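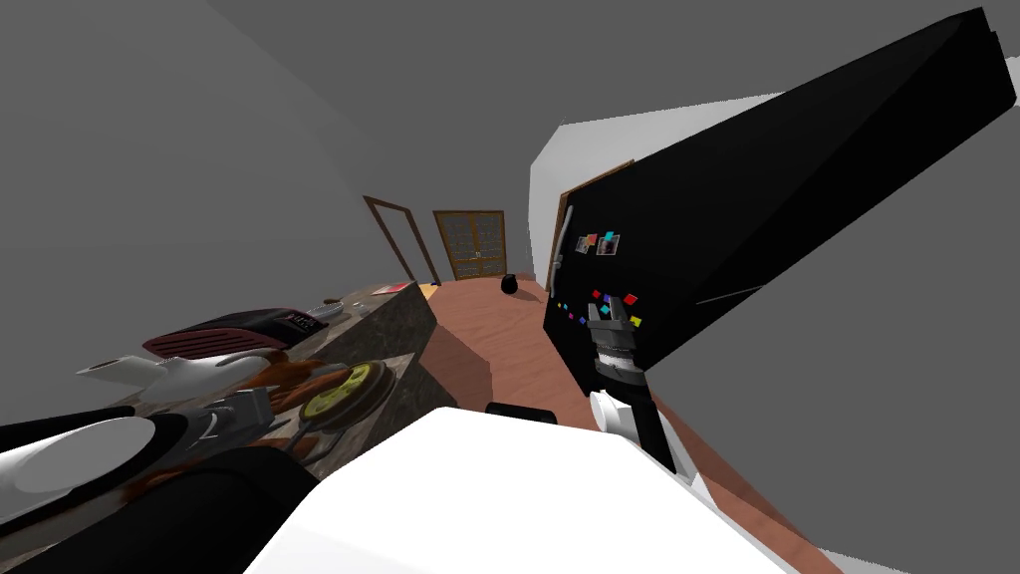
I'm Francine Carrier, and we're releasing Zavdale in August! It's the home robot five of us have been building at the Robichaud shared workshop, and the kitchen simulator comes with it. I love that kitchen, right down to the colorful magnets on the big black fridge. Both arms run on the same control code we use on the bench (Edvin Midtbø rewrote it twice).
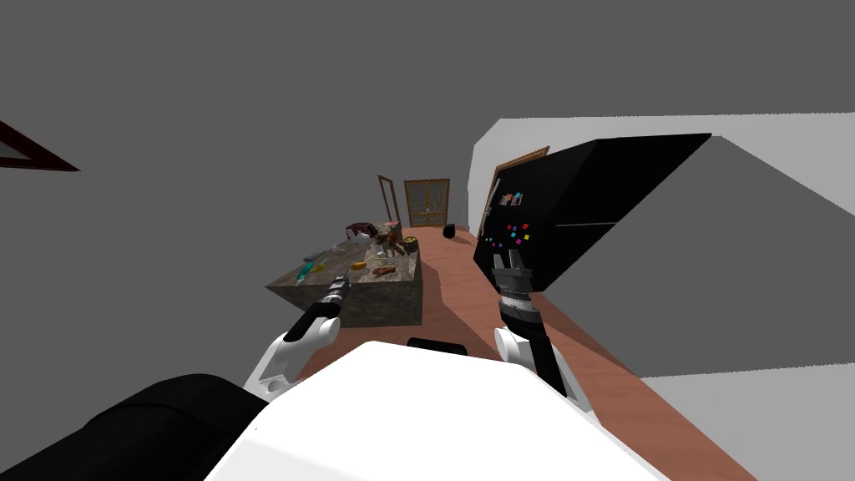 The download has 219 practice tasks, plus the parts list for anyone building at home. Want to try it? Ask for Ginette Penner at the workshop.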